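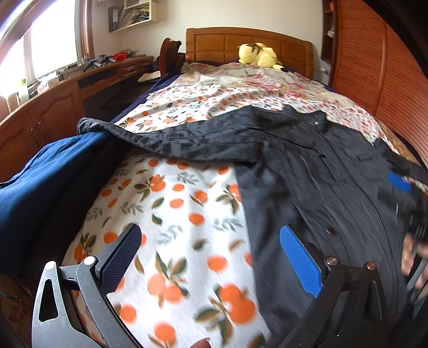
I spent most of August on a bug that turned out to be a clock. I want to write it down while I still remember the order of things, partly for Lejla, who takes over the pipeline from me next month, and partly because I searched for this exact problem when I had it and found very little.

Some background first. I write the software that sits between the hand-held grippers and the training code. Someone folds clothes with a gripper in each hand, the cameras on the grippers record video, and my part has to work out where each gripper was at every moment and how far open the fingers were. If that comes out right, the policy people get a clean list of poses and widths with matching pictures. If it comes out wrong they get a policy that closes its fingers on air.

I call the tool Vekero. It started as one script and is now a lot of scripts. The stages are: unpack, sync, find the camera path, find the gripper width, check, export. Each stage writes a small report file. For a long time I was the only person who read the reports, and I did not read them very carefully.

The clothes folding set came in as 241 episodes. Vekero ran over all of them in one night and dropped 29, all at the camera path stage. I have seen worse. A bedroom is a fairly hard place for tracking a camera. There is a window that blows out one side of the picture, there are shiny wardrobe doors, and the thing you are working on is soft and keeps changing shape. The tracker wants points that stay still. With a black jacket lying across the right half of the view you get almost nothing from the jacket, and you would not want anything from it if you did, because it is about to be picked up.

What saves you is everything else in the room. The headboard has raised panels with good corners. The desk and the shelf of binders are better still. The printed sheet is mixed. It gives hundreds of points, and they look like excellent points, right up to the moment someone pulls on a sleeve and the sheet shifts with it. Then you have hundreds of points all agreeing on a motion the camera never made.

My first fix for that, back in March, was to mask out the lower part of the picture. It works when the gripper is held fairly level, and falls apart when the person leans over the bed and the whole view is cloth. The second fix was to build a map of the room first from a slow sweep, then place every episode inside that map. That is what Vekero does now. Before each session someone walks the gripper around the room, slowly, with nothing being moved. Points on the sheet still end up in the map, but in the later episodes they get voted down by the headboard and the furniture if they disagree.

So 29 dropped out of 241 seemed fine to me. I exported the rest and sent them to Biljana Dimitriou, who trains the policies.

Four days later she wrote back that the policy was early.

I asked her what early meant. She said the arm came down over a garment in the right place, and then the fingers closed before they got to it. It was only a little early, but it did it nearly every time. She had tried two checkpoints and a different seed. She had also trained on the older Ratach set with the same code and that one was fine.

My first guess was her latency setting. The camera picture that reaches the policy on the real arm is a bit old, and the arm and gripper take time to respond, so there are a few numbers in a config that shift everything into line. If those are wrong you get early or late. It was a reasonable guess and it cost us a week. She measured the latencies again. They were the same as before. I owe her for that week.

My second guess was the width stage. On these grippers we read the opening from the pictures. The finger pads are blue, and Vekero finds the inner edge of each pad and turns the gap into a width using a calibration table for that gripper. The two pads in a picture can look quite different from each other, one nearly navy and the other a bright blue, depending on where the light comes from. In a room with one window, the one side is always darker. If the detector loses the dark pad against dark cloth it will grab some other edge, and then the width jumps.

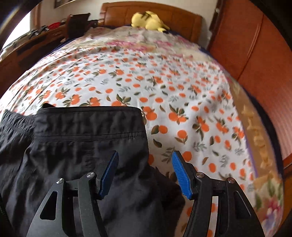 Pads open over black fabric. The darker pad on the left is the one the detector has trouble with.

I wrote a small viewer to look into this. It plays the video with the found pad edges drawn on top, and below it a strip with the width over time. It took me an afternoon and I should have written it a year ago. I went through 49 episodes with it, the ones with the darkest garments. The detector did have trouble. In several places the width dropped to half for two or three frames and came back. There was already a filter for that, but the filter was set too short, and I made it longer. I also changed the color threshold so that each pad gets its own range, set from the first second of the episode when the fingers are wide open.

That was a real improvement and I kept it. It did nothing for Biljana's problem.

By then I had watched a lot of clothes being picked up, and at some point I noticed that the strip under the video was fine. In the viewer, the pads met on the cloth and the width went to its low value in the same frame. Of course it did, because the width came from that very frame. What the viewer did not show was the pose. So I added the pose: height of the gripper as a second line in the strip.

The height was late. You could see the gripper reach the lowest point in the video, and the height line got to its own lowest point a few frames after. The width was right and the pose lagged behind. To a policy learning from this, the fingers close while the hand is still on its way down. It was doing exactly what we had shown it.

The rest was just looking for where the lag came in. The tracker uses the video together with the motion sensor in the camera. The motion data has its own timestamps, and the two streams are lined up in the sync stage, using an offset stored per camera. Kai-wen Liao had updated the firmware on the cameras before this session, with my agreement, to fix a problem with recordings that stopped on their own. The new firmware stamps the motion data differently. Vekero read the old offset from the old file and used it. The tracker, when given motion and video that disagree by a fixed amount, does not fail. It bends a little to please both. In a slow sweep you would never see it, so the map came out good. In quick motions it gave a smooth, believable path that was late.

The shift was about 107 milliseconds. I measured it by comparing how fast the camera turns according to the motion sensor with how fast it turns according to the video alone, and sliding one against the other until they match best. The code for this is maybe forty lines. It needs an episode where the person swings the gripper a bit, and nearly all episodes have that somewhere.

I corrected the offset, ran all the episodes again, and Biljana trained again. The early closing went away. There are still failures, mostly two layers of cloth taken when one was wanted, but that is a different kind of problem and it is hers.

With the right offset, the tracker also recovered most of the dropped episodes. I had put those down to a difficult room. I had a whole theory about the wardrobe doors.

Changes in Vekero as of this week:

The sync stage no longer trusts the stored offset. It estimates one for every episode and compares it with the stored value. If they are more than one frame apart, the episode is held back and the report says so in the first line.

The firmware version is written into every episode's report. If a session has more than one version in it, the run stops and asks.

The viewer is part of the check stage now. It picks ten episodes at random and makes short clips with the video, the width and the height together. Somebody has to look at the clips before export will run. Doina Delić asked for a way to skip this when she is only testing something, so there is a flag, and using the flag puts a line in the report.

The pad detector has per-pad color ranges. The calibration tables did not change.

Snežana Radulović asked me whether older sets are affected. I went back through them and they are not, they were all recorded with the old firmware. The Kolev and Adex sets were both within a frame when I ran the new estimate on them. I have not yet run it on the very first recordings, where the motion data is missing in places. I don't think anyone trains on those anymore, but if you do, ask me first.

One thing I have left open. The estimate per episode is a bit noisy when the person moves slowly and carefully, and I don't know yet whether to use it directly or to take the median over the session. At the moment it is the median. If a camera restarts in the middle of a session the median could hide it. Lejla, this is at the top of the list in the notes file, under sync, along with the three episodes I have been using to test it.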